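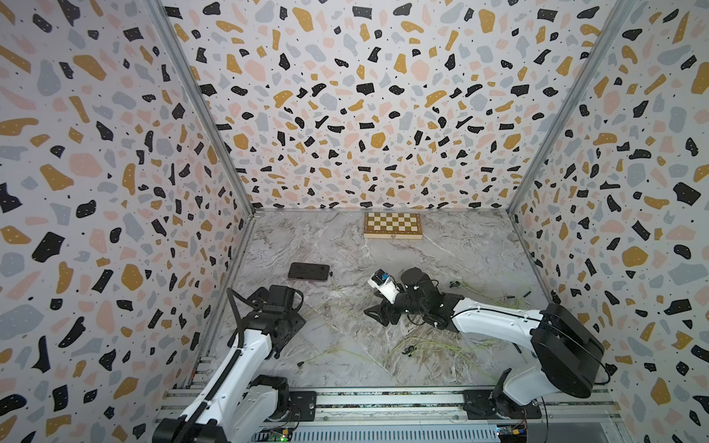
Saston, April

Two arms on one rail: same gripper on both, or keep them different?

Posted by Hilkka Toivonen

Hello everyone, and thanks in advance for reading, because I know I go on a bit. We have a small cell with two arms side by side on an aluminum rail, and for the last few weeks I've been trying to settle which finger style to order more of. The choices are the wide flat fingers from Grotix and the narrower angled ones from Henao. The job is tidying: phones, thin cables, a folding chess box, that kind of thing, all lying on a smooth floor with nothing to push against.

The wide fingers are lovely on the chess box when they can get at it, and they hold a phone very steadily once they have it. Getting it is my trouble! A phone lying flat gives the fingers so little edge that they ride up over it or shove it along. I gave each style 39 tries at a flat phone, and the narrow ones came out ahead, but only by 4, and I honestly can't tell whether that's the fingers or me getting better at driving.
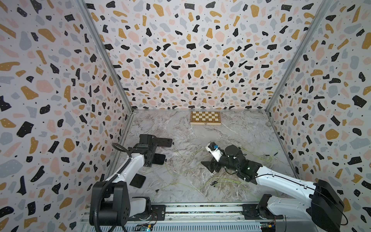 Then there are the cables. Ours are the thin yellow-green sort, and they curl up into loops whichever way you put them down. The narrow fingers will pick up a single strand if I come in slowly. The wide ones tend to gather up three strands and a connector along with them, and then I spend the next ten minutes undoing what I did. (My patience for this is much shorter after lunch, I've noticed.)

I also can't decide about the wrist camera. I like it very much for the last bit of the approach, but it makes the wrist bulkier, and I get nervous bringing both arms close together. Would you put the same fingers on both arms and keep life simple, or let one arm be the "fine work" arm? And do I want a second wrist camera, or a better view from overhead?

Joonas Väisänen

Hi Hilkka, what a nice clear write-up. I went through nearly the same thing with our pair in Deltport, so I'll tell you where I ended up, and you can take what's useful.

I'd keep them different. Put the narrow fingers on the arm that carries the camera and let that one do the cables and connectors. Give the other arm the wide fingers and let it do the holding. Once I stopped asking each arm to be good at everything, my driving got calmer, and so did I.

For the flat phone, try not to pinch it from above at all. Set one finger down past the long edge, close very gently, and let the other finger come to it. If it still slides, have the second arm rest a fingertip against the far side as a stop. Soft pads help a lot too. I cut mine from a sheet of silicone 3 mm thick and stuck them on with double-sided tape, and I change them when they start to look shiny. Just check your closing distance again afterward, or you'll be squeezing harder than you think.

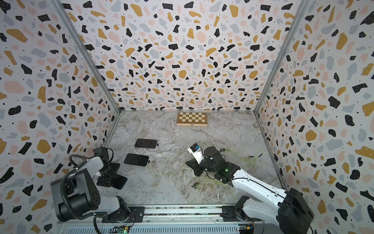 Both arms down at floor level, with the chessboard left at the back.

On comparing the two styles fairly: 39 tries is a decent start, but do them mixed up, a few with one and then a few with the other, and put the phone at a different angle each time. If you do all of one style first, the second one always gets the benefit of your practice. I'd also write down what kind of miss it was. "Slid away" and "rode up over it" want different fixes, and after a while you'll see which one is costing you.

As for the camera, I'd spend the money on the overhead view first. I do love a wrist camera, but with the fingers right on top of a dark phone it mostly shows you dark phone. A second one can wait until you know which moments you're guessing at.

Posted by cablefan_200

just lower your closing speed, fixed it for me. never bothered with pads

Hilkka Toivonen

Thank you both! Joonas, I had done all the wide ones first and all the narrow ones after, so I'm going to start the count over with the two mixed together. I've asked for a sheet of silicone as well. Did you pad both fingers, or only the one that closes second?

Joonas Väisänen

Both, and the same thickness on each, so the middle of the grip stays where the controller thinks it is.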